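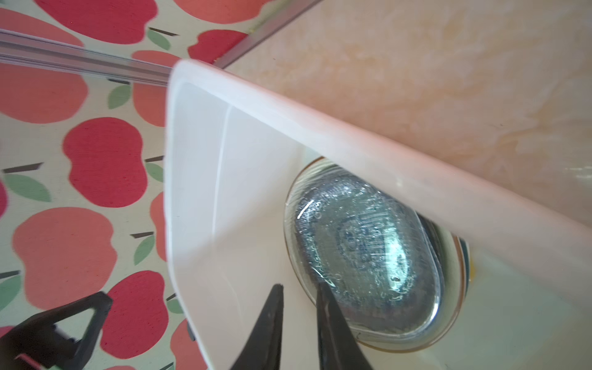
Pattern in the Home, Handout 3: Borders, Dots and Repeats

By Ernő Farkas
Mon 14 February
124 shares
6 comments

Welcome back, everybody, and thank you for the lovely tracings you handed in (I have them in a shoebox and I promise you will get them back, most of them with tea on the corner, for which I am sorry). Last time we talked about color on its own. Today we are going to put color to work and look at the ways a pattern gets laid onto an ordinary household surface: a plate, a wall, a curtain, a drawer liner. We'll take the small things first and end with wallpaper, where most of you will be spending your project time.

Borders

A border is the oldest trick we have, and still the one I would teach first if I could only teach one. Draw a line around the edge of a thing and the thing looks finished. Potters have been banding their bowls for thousands of years, and the tools are simple enough: the pot goes around on a wheel, the brush is held still, and the line more or less draws itself. Have a go at this if you ever get the chance! Your first band will wobble and the two ends won't meet, and then by the end of an afternoon they will, and you will be unbearable at dinner.

There are a few words I would like you to know. A band is a plain stripe of color, usually wide. A line is a thin one. Makers often pair them, a wide band at the rim and a fine line inside it, and the gap left between the two matters as much as either. Try covering the inner line with your thumb on a plate at home and see how much heavier the rim looks all at once. When something sits in the middle as well, a crest or a bit of lettering or a sprig of flowers, we call that a center motif, and it wants a good deal of empty space around it.
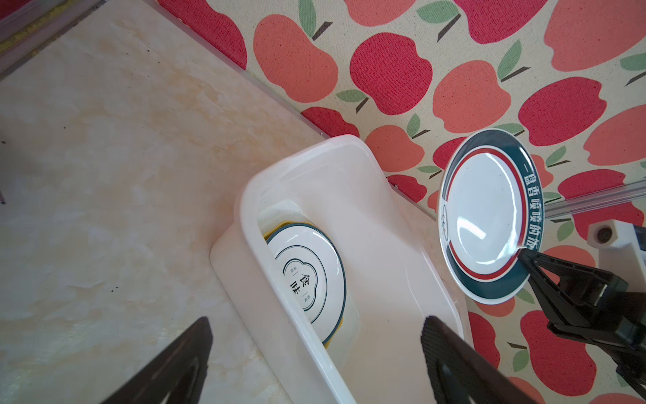

Dots

I am very fond of dots, and I know half of this class thinks they belong on pajamas. Give them a chance. A dot has no top or bottom, so a dotted cloth can be cut any way you please with very little waste, and dressmakers have been grateful for that for a long time.

The three things to decide are size, spacing and contrast. Small dots set close together will blend into a texture from across the room. Big dots set far apart stay dots, and the eye hops from one to the next. Dots in straight rows look strict, and if you shift every second row over by half a space (this is the half-drop's little cousin, the brick repeat, and we will get to both) they loosen up a great deal. Light dots on a strong ground tend to look larger than dark dots of the same size on a light ground, so cut both from paper before you commit to anything.

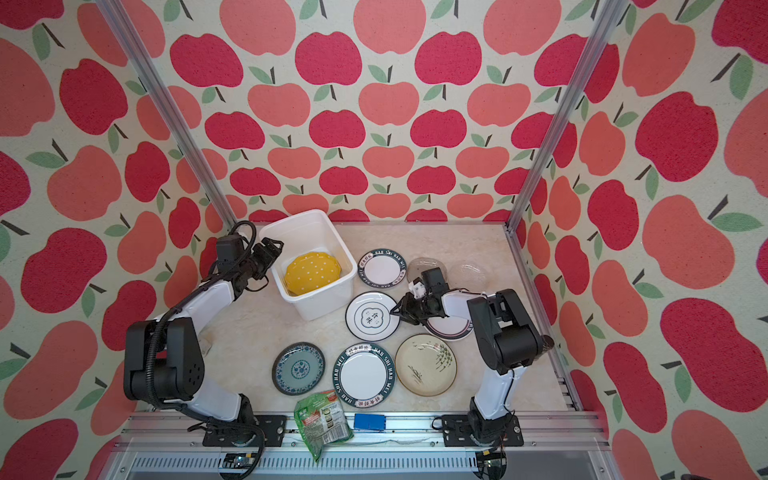

White polka dots on yellow, with a gently scalloped rim.

Repeats

Now for the big one. A repeat is the piece of the pattern that gets printed again and again, and the size of it decides nearly everything: how much paper you buy, how the seams fall, whether a small room feels cozy or crowded. In a straight repeat, the motif lines up with its neighbor on the same level. In a half-drop, each new column starts halfway down the last one, which hides the seams nicely and makes a fussy customer happy.

Fruit has been a favorite on walls for as long as printed paper has been sold, and apples are kind to a beginner, being a round shape with a stem to tell you which way is up. Use two colors of fruit and you already have a rhythm going.
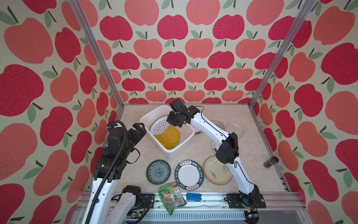 Apple wallpaper, raspberry and coral on a cream ground.

For next time

Please draw one motif, any plant you like, and set it out twice, first as a straight repeat and then as a half-drop. Keep it to two colors and a ground. Tracing paper is fine, and so is the back of an envelope if that's where it wants to happen. The sample books named Pluma and Charpentier are on the low shelf by the window, and you may take one home overnight if you write your name on the card. Bring scissors. The good ones are mine and they stay in my apron.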